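My rental numbers, one year in

Sun 13 December

A few of you have asked how the little duplex on Tomaszewski Street is doing, and I kept promising a proper post and then not writing one, so I made a pot of tea this morning and sat down with the folder.

I bought it with my cousin Henryk in July of last year, after a long spring of looking at places we couldn't afford and places we could afford but didn't want to sleep in. Westeta, the bank that finally said yes, wanted more paperwork than I knew I owned. Our payment comes to 1,443 dollars a month, with taxes and insurance folded in, and I still get a tiny flutter in my stomach on the day it leaves the account!

Upstairs has been rented the whole time to Felicja, who is lovely and pays early. Downstairs sat empty for 23 days between tenants this fall, and I felt every single one of them. I had set aside about 300 dollars a month for repairs, which sounded like plenty until the water heater went (on a holiday weekend, of course) and ate most of the pot in one afternoon.
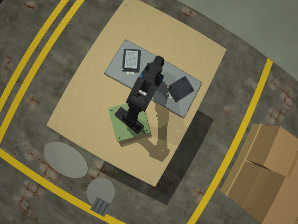
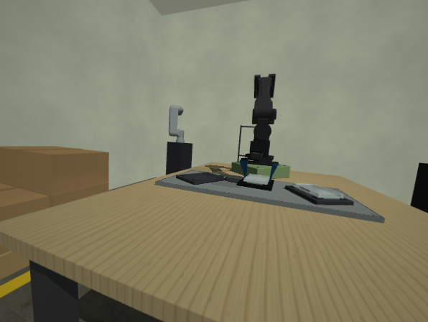
So did we make money? A little, yes, if you don't pay us for our Saturdays. The rent covers the payment and the repair pot, and what's left over would buy the two of us a decent dinner each month, with dessert if we share it. Henryk likes to remind me that the loan is getting smaller too, and he's right, though it's hard to feel rich over something you can't spend.

What I'd do differently is ask more questions about the sewer line before signing. I'd also have taken Kazimiera's advice and started advertising the downstairs unit as soon as we got notice, when I was still telling myself there was loads of time. She has four rentals of her own and has been through all of it.

People keep asking if we'll buy another. There's a narrow brick place over in Nurnen that I drive past more often than my errands really call for, but the roof looks tired and I haven't said a word to Henryk yet. He reads this blog, so I suppose I have now.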